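Looking After an Older House: Evening Course
Handout 6 – Wood, Light and Small Repairs
Prepared by Verna Villanueva

Welcome back, everyone, and thank you for bringing so many odds and ends along last time. I promised notes on wood movement and finishes, and as usual they have grown a bit in the writing, so make yourself a cup of tea and read them in two sittings if you need to.

Why wood moves

Wood takes up moisture from the air and gives it back again, and it goes on doing so long after the tree has been felled and the timber turned into something useful. It swells and shrinks mostly across the grain and hardly at all along its length. A board 900 mm wide will show you far more movement in a year than a board 900 mm long, and that is the one thing I'd like you to carry home from this section. Doors that stick in a damp winter and rattle in a dry summer are only doing what wood does. Please don't reach for the plane in the middle of a wet spell! Mark the spot where it rubs with a soft pencil, wait for the weather to turn, and look again.

Round pieces move too, and they don't stay perfectly round while they're about it. A turned knob cut with the grain running across its face will go very slightly oval over the years. You'll rarely see it, though you may feel it in your hand if you have the sort of fingers that notice such things.
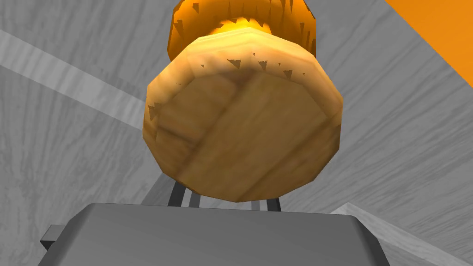

Reading the grain before you sand

Always sand along the grain. I know you've all heard it, and I know some of you (my dear late husband included) have a favourite orbital sander and a theory about it. Scratches running across the grain stay hidden until the first coat of oil or stain goes on, and then up they come, every one. Start no coarser than you need to, wipe the dust off between grades, and finish by hand. For small curved pieces, a strip of worn cloth-backed paper pulled back and forth like a shoe-shine rag does a lovely job.

A good habit is to check your work in a low side light. Turn off the ceiling light, hold a torch nearly flat to the surface, and any dips and ridges will show themselves straight away.

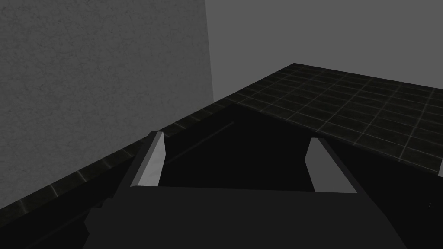 Shadows are a great help in a workshop and a great nuisance as well, and it's worth knowing which sort you've got. A lamp held low gives long, thin shadows from every little bump, and those are the ones we want. A big shadow is another matter. Look at how much of the surface is darkened between and beyond the two fingers of the gripper, and then think of your own hand and forearm leaning over a drawer front while you try to judge the colour of a stain. Move the lamp to the side opposite your working hand, or use two lamps, and you'll save yourself a good deal of muttering. Daylight from a window is still best for matching colour, and I'd always leave that job for the morning.

Choosing a finish

We tried four samples in class, and here are my notes, for those who had to leave early.

Tullow oil: easy to apply, a warm colour, slow to dry. Allow a full night between coats.
Givico wax: lovely to touch, but it marks if someone puts a wet glass on it.
Räsänen varnish: tough and rather shiny. Stir it, don't shake it, or you'll be chasing bubbles all afternoon.
Fikholm water-based: hardly any smell and hardly any colour. It raises the grain, so sand lightly after the first coat.

For anything that gets handled every day, I lean towards a harder finish. Hands are greasy, bless them, and wax on a kitchen door will look grey by April.

Knobs, plates and loose fittings

Before you refinish a door, take the fittings off.

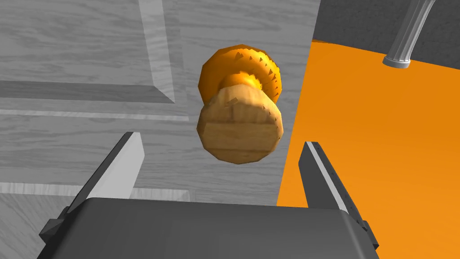 Painting or varnishing round them saves ten minutes and leaves a ridge you'll be looking at for years. Keep each set of screws in its own envelope with the name of the room on it. If a screw hole has worn loose, glue in a sliver of matching timber, let it set overnight, trim it flush and drill a fresh pilot hole.

For next time

Bring one small wooden item, an old cotton T-shirt for rags, and a jar with a lid. Oily rags must be laid out flat to dry outdoors, never bunched up in a bin, as they can catch fire on their own. The materials fee is $50 for the remaining classes, and you can pay me at the door.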